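Troubleshooting log: hesitation and surge under light throttle
Vehicle: Jestora wagon, inline six, carbureted, 3-speed manual
Status: open, monitoring
Last edited Nov 16, 2023

Complaint

Car idles fine, pulls fine with the pedal down, and falls on its face at a steady light throttle. Worst in top gear on flat road. It surges, goes flat for a second, then picks up again. It has done this since August. The first shop blamed the carburetor before the hood was all the way up, and I've heard that about enough cars to want some proof.

What had already been done before I started keeping notes

Carb rebuilt with a Drurkov kit. New plugs. New fuel filter. The bill said "runs much better." It didn't run any better on the drive home.

I don't count any of that as ruled out. A rebuild only means somebody had it apart.

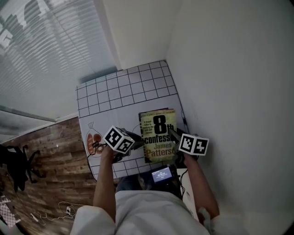 Step 1. Vacuum leaks

Sprayed around the intake gasket, carb base and every hose I could reach. No change in idle speed. Capped the brake booster line at the manifold and drove it gently around the lot with the brakes hard. Same surge, so the booster isn't it.

The spray test gets recommended like it's a law of nature. It only finds leaks that are open at idle, on a car sitting still. I wrote this one down as "probably not" and moved on.

Step 2. Fuel delivery

Pump pressure was steady on the gauge at idle and at fast idle. Taped the gauge to the outside of the windshield and went for a drive. The needle did not drop when the engine went flat. It wavered a little, but it does that over bumps too.

Pulled the tank cap mid-surge at the side of the road, in case the vent was blocked. No whoosh, no difference.

The forum answer at this point is a Conorov electric pump. Maybe those are fine. The pump on the car is holding pressure, so I'm not buying one to find out.

Step 3. Float level

Out of spec, low. Found it low, set it to the manual, drove it. Slightly better on hills, or I wanted it to be. The flat spot on level road was still there. Whoever did the rebuild either skipped this or used the wrong end of the gauge.

Step 4. Ignition timing

Base timing was at 8 degrees with the vacuum line off and plugged. Factory sheet for this engine says 7. That is close enough that I left it alone.

Hooked the line back up and watched the mark while a helper held the engine at fast idle. It moved, then jumped back, then moved again. I had been told twice that the distributor "checks out." I'd like to know what it was checked with.

Step 5. Distributor

Put a hand pump on the vacuum advance. It pulled down, held for a moment, and bled off. Did it three times and got the same thing each time. A good diaphragm should hold.

Also found the breaker plate sloppy. It rocks when you push on it with a fingertip, and dwell wanders when the advance moves. Dwell at idle with the line off was 46 on my meter, which I don't trust to the degree, but I do trust it to show a swing, and it swung.

That fits the complaint better than anything else so far — light throttle is where the vacuum advance does most of its work. It isn't proof.

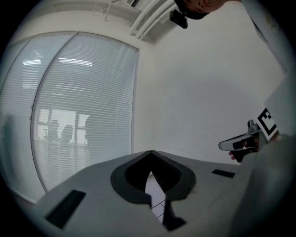
Step 6. Parts

Ordered a replacement advance unit from Furtună. The listing said direct fit. The arm was longer than the original by enough to see with the two side by side, and it hit the housing at full travel. Sent it back. Their reply was that other customers had no trouble with it.

Second unit came from a salvage distributor. Tested on the hand pump before it went anywhere near the car. Holds vacuum. Shimmed the breaker plate while I was in there, reset the points, reset the timing.

Step 7. Road test

First drive, no surge. Second drive, no surge, until the last few miles, where I felt one small stumble and could not make it repeat. Could be the road. Could be a wire inside the distributor that flexes with the plate, and I'm going to look at that next.

I've put about 700 miles on it since, mostly highway. One more possible stumble, on a headwind day, and I'm not certain of that one either.

Still to do

Check the primary lead inside the distributor for broken strands under the insulation.
Recheck dwell with a meter borrowed from somewhere else.
Recheck the float level, now that the gasket has been disturbed.

Leaving this open until it goes through a cold spell without acting up. Anyone who wants to tell me it was the carburetor is welcome to explain the hand pump reading first.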